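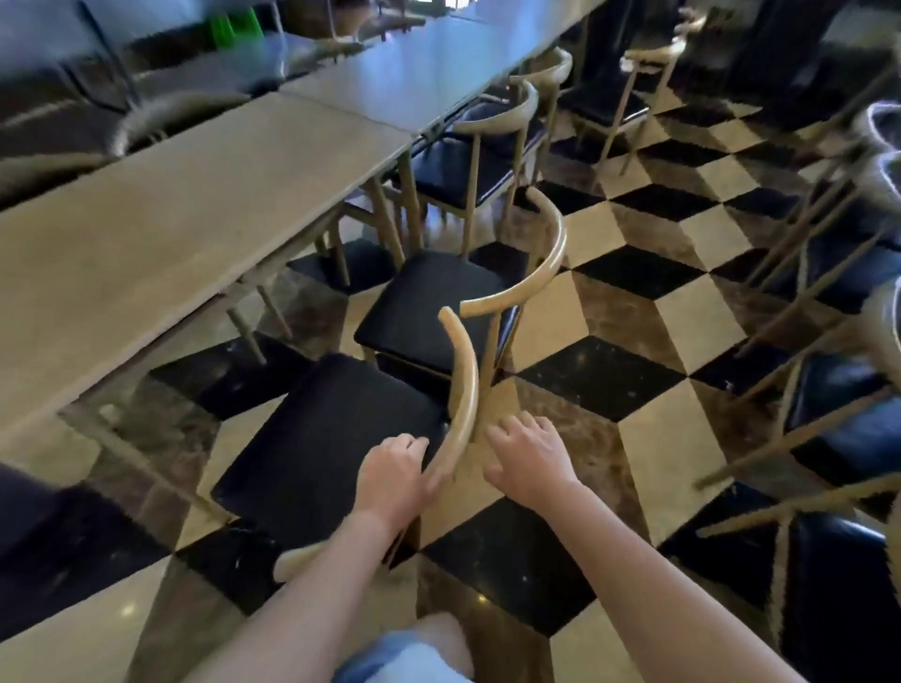
Figure 3. Bentwood-style dining chair with a square black cushioned seat, a second of the same design behind it.

4.2 Why people remember the noise

I went into the Sastthorpe interviews expecting to hear a lot about food. What I got was noise. Of the 973 diners who filled in our form, 486 brought up sound before they said a word about what they ate, and I hadn't even put a question about it on the page (Percy Guzmán, who coded the answers with me, had warned me I should).

The complaints were mostly about talk from other tables. Music came up less, and kitchen clatter hardly at all. Scraping did come up, usually from people who'd been seated near a walkway. Hard floors and light chairs like the ones in Figure 3 are common in mid-priced places, and I suspect they add more to the racket than owners think - but we never measured that, so treat it as a hunch.

Jacobs argues that diners forgive a loud room when they picked it for a party. My numbers sort of agree. Groups of six or more seldom used the word "loud" at all, and when they did, they often meant it kindly! Couples were a different story. One man told me he'd nodded through his whole anniversary dinner at Tiretti without catching a sentence.

I reran the coding in March with the 100 shortest answers taken out, and the pattern held. Section 4.3 looks at the lunch crowd separately.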